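October, evening

Front brakes on the van today. I had been putting it off since the noise started on the Trarstead road, a scrape at low speed that went away when I pressed the pedal properly. The pads came from Cordier in the post, and the discs I already had on the shelf from the spring.

Started at eight. Loosened the wheel nuts on the ground, jacked up the nearside, put the stand under and took the wheel off. The outer pad was down to almost nothing and the inner one had gone at a slant, so the slide pins were sticking, as I'd guessed. The top pin came out by hand. The bottom one needed the long bar and a good soak of penetrating oil, and I went in for breakfast while it did its work.

The disc was rusted to the hub. Hit it all the way round with the copper mallet and nothing moved. In the end I put two bolts through the carrier holes and wound them in a bit at a time, and it let go with a bang. Cleaned the hub face with a wire brush until it was bright. The new disc went on flat.

Pins cleaned and greased with the proper rubber-safe stuff. I used copper grease on them years ago and swelled the boots, and won't do that again. Pushed the piston back slowly with the old pad and a clamp, watching the fluid in the reservoir. Took some off with the syringe before it reached the top.

Carrier bolts to 148, then the wheel nuts once it was down. The old book says 92 for the wheels and the sheet in the door pocket says something else. I went with the book. Wrote it in pencil inside the cover so I don't have to look again.

The offside took half the time, as it always does. Only thing wrong there was the pad clip, which was bent and had to be straightened in the vice. I should have ordered a set of clips. Cordier sell them separately and I never remember until the wheel is off.

Stopped for soup at one. Rain on and off after that but nothing that mattered, as I had the tarpaulin up by then.

Took it out at three, down to Dandstead and back by the reservoir. Plenty of gentle stops to bed the pads in, no hard braking. The pedal was long for the first few pumps and then came up firm. No scrape. It still pulls very slightly left, which it did before, and I think that is the tyre. There is 3000 left before the oil change is due and I'll have the tyres swapped front to back at the same time.

Put the tools away except the 16 socket, which has gone missing again. Looked under the van and in the drain. It will be in the pocket of my other overalls.

Still to do: rear brakes, at least to look at. Wiper on the passenger side. Ring Drundness about the exhaust bracket, and ask whether they want the old one back. Bed early after that.

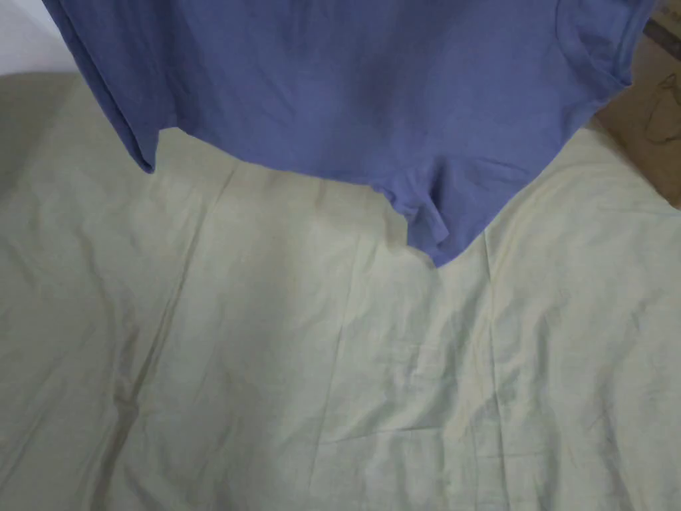 Perrine Aubert thinks the pull is more likely the nearside caliper than the tyre, and that I should feel both front wheels after a run and see if one is hotter before paying for anything to be swapped.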